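I want to write a little about planning a small town library, because in Lusach we are building one now and I learned many things this winter. A thread.

Our old library was one room above the post office. 38 steps to go up, no elevator. My mother stopped going there two years ago, and she is a person who reads every evening.

The new one will be on Dolley Street, on the ground floor, in the former shoe store. The town gave us the keys in December. It smells of glue still.

We have 2,000 books to move. I thought this is the big problem. The big problem is the shelves. If they are too high, children and older people cannot reach. If they are low, you need twice the floor.

In Nesterden they chose low shelves everywhere and put the rest of the books in the basement. You ask at the desk and someone brings it. I visited on a Tuesday and waited 2 minutes, so it works, but I missed the walking around and finding something by accident.

For the children's corner we want a table for building and drawing next to the picture books, and a floor which is easy to sweep. 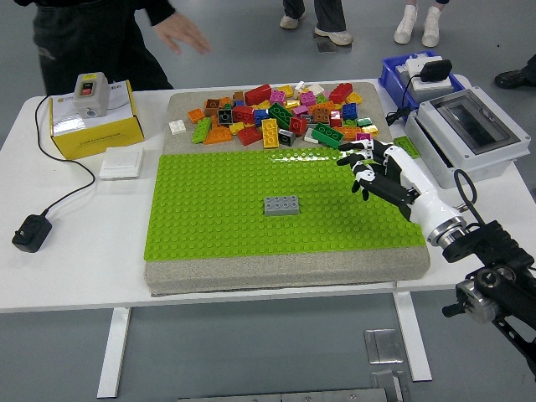
Weldu answered me that a play table so close to the reading chairs is a mistake, in their branch the noise went through the whole room and after one month they moved it to the window side.

So now I draw the plan again -- the window side is where I had the newspapers. Maybe newspapers can go near the door, people read them standing anyway.

Chairs: we have money for 56 if we buy the plain ones, fewer if we want armrests. Please, armrests. Try to stand up from a low chair with a bad knee and you will agree with me.

One more question for people who know this work. Do you keep the large print books on a separate shelf, or together with the others? My aunt says separate feels like a hospital. But together she cannot find them.

I will post the new plan when the measurements of the back wall are correct. The first ones were not.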